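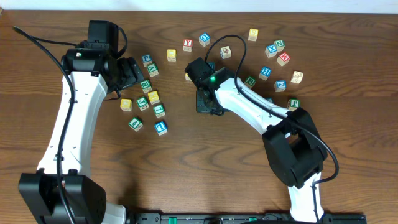

Godelieve De Graaf wrote in to ask why anyone would put money aside for two arms when most of the jobs in the brochure could be done by one arm and a decent jig. We get some form of that letter most months, and she has a point. This page is for people who hold a budget and have been shown a two-arm table setup by a supplier. We run one at Custley and have sat through a good many sales visits, and we are less keen than the sales visits would like.

Do we need two arms?

Probably not, on day one. Two arms earn their place if something has to be held while something else is done to it, or if the work is spread so wide that a single arm can't get to both ends. If your list of jobs is picking small things up and putting them down again, price a single arm first and make the supplier argue you out of it. Ask whether a second can be added later on the same mounting, and get the answer in writing. Koster told us yes over the phone and no in the quotation.

What does it cost?

More than the figure on the front page. The quote we had from Ondska left out the table, delivery, the computer, the spare fingers and the training day. Once those were in, the total had gone up by over 2000 pounds. None of it was hidden exactly, it was all in the notes at the back, but the number that had gone to our finance people in January was the front-page one, and we had to go back and ask again. Don't do that if you can help it. They remember.

Which extras are worth paying for?

A spare gripper, yes. Ours was 453 pounds and we put off buying it for far too long. Spare cables, also yes, and ask how long they take to arrive. The carrying case we have never opened. The "starter task library" we would not buy again, as the tasks in it assumed a table height, lighting and objects that weren't ours.

What should we put on the table in the first few months?

Cheap things with clear differences between them. Wooden alphabet blocks are fine: they have flat sides, the letters give you something to sort by and a child's set costs next to nothing. Suppliers will want you to begin with your own product. We would hold off, unless you have a lot of product you don't mind losing to the floor.

Can we believe the demonstration?

Believe that it happened. A demonstration tells you the arms can do that job, on that table, after somebody has spent a long while getting it right. Siebe Dewulf at our place now takes a bag of odds and ends to every sales visit and asks for those to be picked up instead. Himby let him try. Two others found that the software was just about to be updated.

Ask to see the thing started from cold as well, and ask what was changed since the last demonstration. If the blocks always begin in a tidy row, ask for them to be tipped out in a heap.

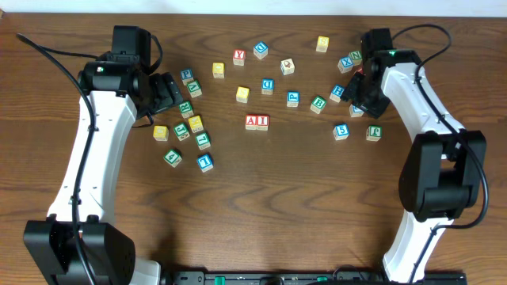 Ask, too, how long an engineer normally stands beside it. A setup which needs one person watching has a wage attached, and that wage belongs in your sums. Joris Cuypers kept a log of our first stretch and found he had stepped in 83 times, mostly for small things: a block nudged out of reach, a grip that slipped, a restart. The brochure had the word "unattended" on its second page.

How much room does it take?

Measure the reach of both arms and then leave more than that. The elbows swing out wider than people expect from the drawing, and the cables need slack to follow the movement. Leave a way round the back. We pushed our first table hard up against a wall, which looked neat on the plan and meant pulling the whole lot out each time a plug worked loose.

Check what the base has to be fixed to. If it needs a particular rail or plate, find out who supplies it and whether it comes in the price.

Should we rent instead?

For a first go we think so, and the suppliers don't much like hearing it. Six months is long enough to find out whether your people will use it after the novelty has gone. Read the return terms with care. One agreement we were sent charged for "cosmetic wear to links and housings", and we couldn't get anyone to tell us what that would cover.

How soon will it pay for itself?

We don't know, and we'd be wary of any supplier who says they do before seeing your work. The payback sheets we have been given all assume the arms are busy for the whole of the day. Ours have never been close. If you must put a figure in the bid, work it out on a few hours a day and see whether it still looks sensible. Ours didn't, so we put it forward as a learning cost and it was agreed on that footing, with some grumbling.

Do we need a specialist to run it?

Somebody has to want to. Surachet Somboon came to it from stores with no programming at all and is now the person everyone rings. He did have time cleared for it, though, and that time was the biggest line in our first-year spending. It didn't appear in any quote, naturally.

What about safety checks?

Small arms can still pinch, and "made to work alongside people" on a leaflet is no substitute for your own risk assessment. Do the assessment for the arms with the gripper and whatever they will be holding. Allow for it in the timetable as well as the budget: ours held up the start, and we were glad in the end that it had.

What should we ask for before signing?

The full price with every item on one page. The name of a customer who has had the same model for over a year, and permission to ring them without the supplier on the line. The price of repairs out of warranty, and where they are done. Whether the software stops working if you stop paying for it. We had two suppliers go quiet on that last one.

Can we come and see yours?

Yes, mornings are best. Write to Gijs Nijs at the Custley office and say what you would like to try on it. Bring your own objects, and please don't bring your supplier.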